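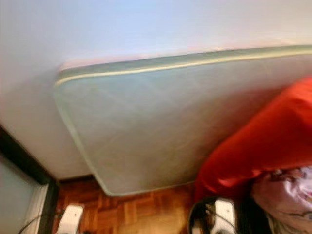

Maricica Nistor wrote in the margin of last week's reading that she had slept badly her whole life and resented being told it was a skill. Fair enough. Keep that complaint in mind, as most of the history of sleep advice is people being told exactly that, usually by somebody with something to sell.

Everyday Habits and Their Histories
Unit 7: How We Came to Worry About Sleep
Instructor: Veronica Dinu

Before the lamp

Start with the dark. For most households before cheap lighting, night meant that work slowed down or stopped, and that you shared a bed with siblings, servants, the occasional traveler and a good many insects. Some historians argue that people commonly slept in two stretches with a wakeful hour or so between them, and used the gap to pray, talk, tend the fire or visit the neighbors. Others think the evidence is thinner than the popular articles make it sound. We will read one of each. You do not have to pick a side, but you do have to notice which kinds of sources each side leans on. Diaries were kept by people who could write, and who had a candle.

What went inside a bed also varied with money. Straw was common and needed changing. Wool and feathers cost more and were left to people in wills. If you are ever tempted to think of the past as more spiritual than we are, read some wills.

The clock moves in

Factory hours did something to sleep that church bells had not quite managed. A shift began when it began. Being late cost wages, so waking up became a job in itself, and in some British towns you could pay a person to tap on your window with a long pole. (Who woke the person with the pole is a question I get every year. Some worked through the night and went to bed afterward.)

Once the morning was fixed, the evening became a moral matter. Advice manuals of the nineteenth century are very firm about early rising, open windows and plain suppers. They are less firm about how a family of nine in two rooms should arrange any of it.

Sleep as a product

By the twentieth century the advice had moved from the pulpit to the advertisement. Look for the change in tone. The older writers tell you that lying in bed is a sin. The newer ones tell you that you are lying in bed wrong, and that it can be fixed in easy payments.

Our main source here is the Brolcombe packet, 341 pages of catalog copy and customer letters from a regional bedding firm. Read the letters first. The catalog promises "perfect repose." The letters want to know where the delivery is. Mircea Pascu has put the better scans in the course folder, and they are straighter than mine.

Then compare the Floretti pamphlet, which blames insomnia on novels, coffee and ambition. I have given up none of the three.

Questions to bring to section

Who is giving the advice, and do they follow it?
What does the writer assume about the reader's house?
When does "rest" turn into "performance"? Find the sentence where you think it happens.
What would count as evidence that people slept better in the past? Teodor Vasiliu will argue that nothing would. Come prepared to annoy him.

Written work

2,000 words on one piece of sleep advice from before your grandparents were born. Quote it, place it, and say who stood to gain. Papers go in the box outside room 708 by 4 p.m. on the due date. I will not be moved by papers written at 4 a.m., although I will be able to tell.

Next unit: breakfast. Read the Anghel chapter, skip the appendix.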